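Takik Pro goalkeeper gloves: four months in the mud

April 27, 2025
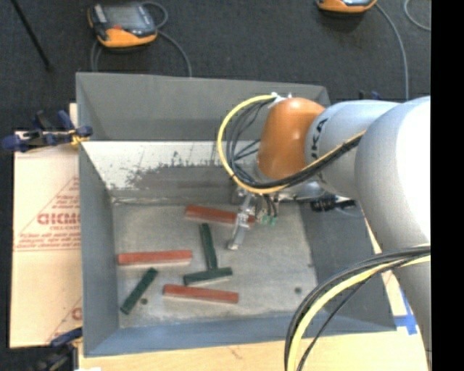
So I've been playing in goal for our over-35s since the fall, mostly on account of my knees (the manager's idea, and he was right, I can't chase anybody anymore). I started out with a pair of hand-me-down gloves that had all the grip of a dinner plate. After a game in January when I let a back pass squirt straight through my hands and over the line, in front of my own kids, I went home and ordered the Takik Pros.

I bought them with my own money from Denitz, the soccer shop over by the bus depot. They let you try them on with a ball, and I wish more places did! I took two sizes out on their little square of carpet and threw a ball at the wall until the guy at the register started looking at me funny. I'm normally a 10 in everything and I ended up in a 10 here too, but only just. The fingers run long and the palm runs narrow. If you've got wide hands, go up a half size and live with the extra at the tips.

Let's talk about the grip, which is why anybody buys these. Out of the bag they were kind of disappointing. There's a coating on the new latex and you have to wash it off before the palms get tacky. I ran mine under lukewarm water, squeezed them out gently (squeeze, don't wring, you'll tear the foam) and hung them over the shower rail overnight. The next night at training it was a whole different glove. Balls I would've slapped down and chased, I was just holding. Marilou Lumanlan, our center forward, hits the ball harder than anyone I've ever shared a field with, and I held two of hers in a row and she said a word I won't put on here.

In the rain they're good if you keep them damp. I carry a water bottle and a small towel in the back of the net and give the palms a quick splash at every goal kick. If they dry out halfway they get dusty and slick, and then you're back to the dinner plate. On frozen ground I didn't love them. The latex goes stiff, and my fingertips went numb about twenty minutes in, so on the really cold mornings I wore thin liners underneath. That made the narrow palm even tighter. Not a great feeling when somebody's winding up from the edge of the box.

Now the wrist strap. I have feelings about this strap. It wraps all the way around and closes on top, and for the first month it was terrific, really snug, no slipping when I punched the ball away. Then the hook side started picking up every bit of grass and fluff in the county. By March I was picking it clean with a toothpick in the car before kickoff. It still closes, but it's popped open on me a couple of times, once in the middle of a corner. We got away with it, but I was waving my left arm around like I was trying to hail a cab.

The finger spines are removable and I took them out after the second game. With them in I couldn't really curl my hand around a low ball, and I throw it out a lot more than I kick it. Spyros Kyriakidis, who keeps goal for Rivera and is a much better keeper than me, swears by spines and told me I was nuts. He's also broken a finger twice, so I can see where he's coming from. They slide out through a slot in the lining and go back in without too much swearing, so try it both ways at practice and see what you think.

Durability is where it gets mixed. I've put some 2541 minutes on them counting training (yes, I keep a log, my wife thinks it's hilarious) and the right palm is worn through to the backing at the heel, where I push myself up off the ground. That's partly bad habit. I do know you're supposed to get up off your knuckles! But the left one has started to peel along the thumb seam too, and I don't have any bad habits with my left thumb that I know of. The stitching on the backs is perfect, not one loose thread, and the blue has hardly faded.

They do stink. All gloves stink, I know, but these took on a smell by the second week that got my bag banished to the garage. Baby shampoo helps. Leaving them in a closed bag over a weekend does not help, and I have tested that more than once.

For comparison, I borrowed a pair of Gristenents for one game when mine were still wet from the wash. Softer, wider, much nicer on my hands, and the strap is just a plain elastic cuff with a short tab that never budged. The grip wasn't in the same league, though. I parried three shots that I'm pretty sure I would've caught in the Takiks, and one of them went straight to their winger, who said thank you very much. If you mostly play indoors or you've got big mitts, I'd look at those first. They cost a bit less too.

Would I buy the Takiks again? Yeah, I think so. I'd probably get them at the end of the season when Denitz marks everything down, and I'd keep the old pair for training so the good ones only come out for games. Spyros does it that way and his look almost new. For a first pair for a kid who's growing, I wouldn't bother, get something cheap and thick and let them wreck it.

I'm giving them 4 out of 5. It would've been a bit higher with a different strap. We've got Rivera at home next, and I'll be wearing them, hole and all.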